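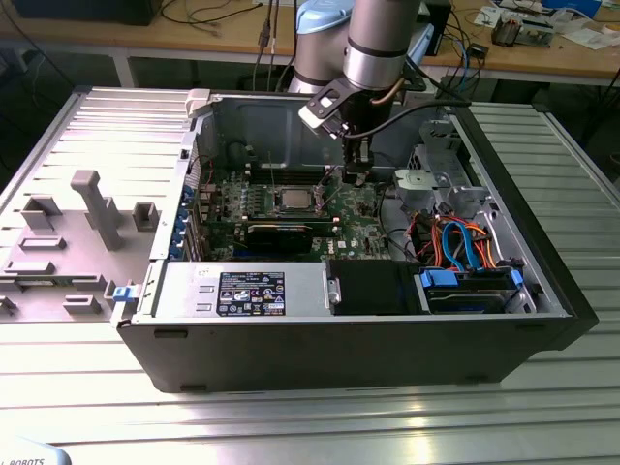

**Is the "free" office PC giveaway worth the bother?**

**vega_l:** Jamton council is handing out old desktops to households again. 72 machines, first come, first served. I'm not convinced. My sister had one in the last round and it took 14 minutes to start up. Anyone had a decent one?

**CCaldeira:** Mine's fine for email and the kids' homework. Put a solid state drive in it and stop moaning.

**vega_l:** So it's free, plus the price of a drive, plus an afternoon. Right.

**samran_r:** Depends what you'd use it for. I'd worry more about the electric. An old tower left on all day isn't free either.
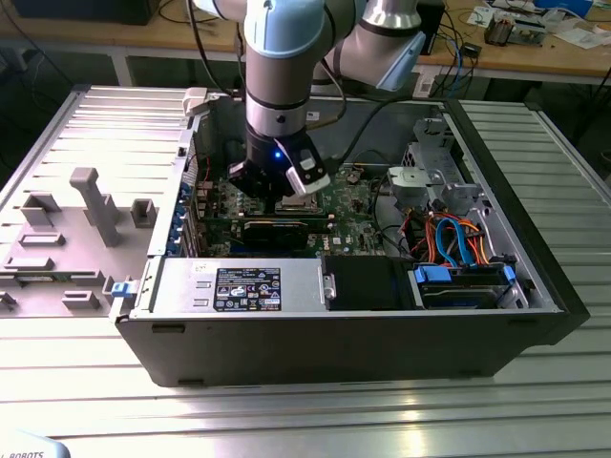 *Prolthorpe Repair & Reuse Club – Computers Section*

**haneul_jin:** Bit harsh, samran. Nobody leaves them on all day. Switch it off at the wall.

**samran_r:** You've not met my dad.

**charoen_p:** Has anyone asked what happens to the old hard drives? The leaflet says "securely wiped" and leaves it there. Wiped by whom?

**CCaldeira:** Mine came with no drive at all, which answers that.

**vega_l:** It also means the leaflet is wrong – it says "ready to use". I could get a second-hand laptop in Prolthorpe for 130 quid with a battery and a screen.

**haneul_jin:** With a dead battery, more like. I'd still take the tower.

**charoen_p:** I've emailed them about the drives. Will post if I hear back.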